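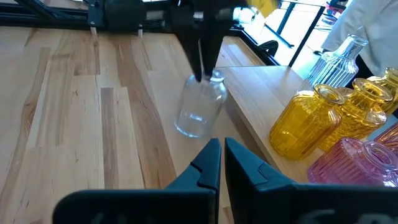 Edela Glass Reuse – Progress Report, Phase 2
Submitted to the Skoler Fund, 3 June 2026
Prepared by Odette Guillot

Scope of this report
The report covers work on the jar sorting and storage room at the Norau building from March to the end of May. Spending on the wider collection service is reported separately by Corina Rusu.

Stock
The store now holds 261 clear glass jars, all inspected and entered in the register. Jars with chips at the rim or cracks in the shoulder go to recycling and are not entered. Colored glass is outside the grant and was passed to the Ghiță depot as received.

The register lists each jar by neck width, height and volume. Neck width comes first because it decides which lid fits. Narrow-necked jars remain the harder group. They can't be cleaned by hand with the standard brush, and the bottle brushes ordered in March were too stiff to turn past the shoulder. A softer type is in use and has cleared the backlog.

Work surfaces
Inspection is done on the light wooden tabletop. A steel surface was proposed in the Phase 1 plan. We kept the wood – glass set down on it is less likely to chip at the base, and the saving was moved to shelving. The boards were sanded and oiled in March. Knots and darker streaks in the planks are cosmetic and were left alone. Two boards near the window end had lifted slightly at the joint and have been screwed down again.

Handling
The written procedure has been revised. Narrow-necked jars are lifted by the neck, held upright and lowered until the whole base meets the table. Wide jars are lifted by the body with both hands. Jars are not slid across the boards, as grit caught under the base scratches both surfaces. Breakages for the period came to 4, of which 3 occurred during unpacking and one at the drying rack.

Storage
Shelving is complete on the long wall. The short wall is waiting for brackets; the first delivery was the wrong depth and went back to the supplier. Until they arrive, the tallest jars stay in crates on the floor, one layer deep.

Variance from plan
Labeling is behind schedule. The first labels left adhesive on the glass after washing, and a replacement is on test. Shelving is under budget and brushes are over, both within the limits of the grant agreement. No transfer between budget lines is requested.

Next period
– Fit the remaining brackets and empty the floor crates.
– Finish the label test and order stock.
– Match lids to the narrow-necked group and record any sizes still missing.

Receipts and the current register are attached as Annexes A and B.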